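Gokum Two-Arm Bench Package

Equipment > Arms and benches > Complete packages

Price: 2,568 per month on a one-year lease, or ask us for a purchase quote
Lead time: 4 weeks
In stock: yes

The Gokum package is the one we point people to when they want two arms working over a single table and don't want to spend a whole season picking parts. You get both arms, both grippers, the mounting body, the cable set and the control box, all matched and tested together before they leave our shop. We love this setup. It's friendly to newcomers, it fits in a normal room, and it handles soft things like socks, mitts and dishcloths, which is where a lot of the fun is right now!

What's in the package
Left and right arm, with mounts
Two white-housed grippers with black pointed fingers
Control box and stop button
Full cable set, plus one spare gripper cable
Favavley control software, first year included
Setup guide on paper and as a download

What to budget for besides the arms
The lease price covers the hardware and the software. Most first-time buyers forget the table, the cover sheet and the small stuff, so please put a line in your plan for those. A sturdy table with a flat top is fine — you don't need a lab bench. Set aside 500 for the table, a few plain sheets and a box of household items to practice on. Cloths wear out and get swapped often, so buy more than you think.

Finger sets are the other regular cost. The pointed fingers are great for pinching fabric, and if you plan to pick up bottles or heavier containers as well, look at the Testa wide finger set. It goes on with the same screws.

Space and power
Leave room behind the mounting body for one person to stand and reach the control box. Cables hang down at the front of the table, so keep chairs and bags clear of that side. One ordinary wall outlet runs everything.
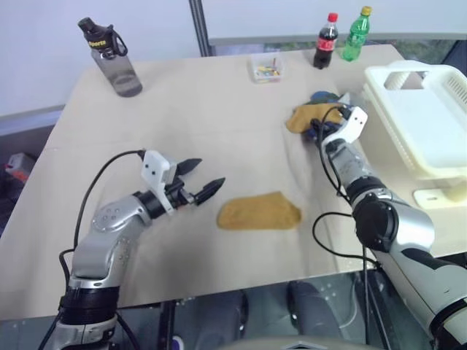

Cloth handling with both arms: right gripper on one mustard-yellow cloth, left gripper open beside another.

Training and support
Setup help by video call is included, and you can book a Wultoris training day for up to 4 people. It costs 1,533 and covers daily checks, finger changes and teaching a first pick. If your budget year closes in May, tell us early and we'll hold a unit while the paperwork goes through.

Often bought with this package
Testa wide finger set
Spare cable kit
Gokum rolling base
Favavley software, second seat

Add to quote | Download spec sheet | Ask about lease terms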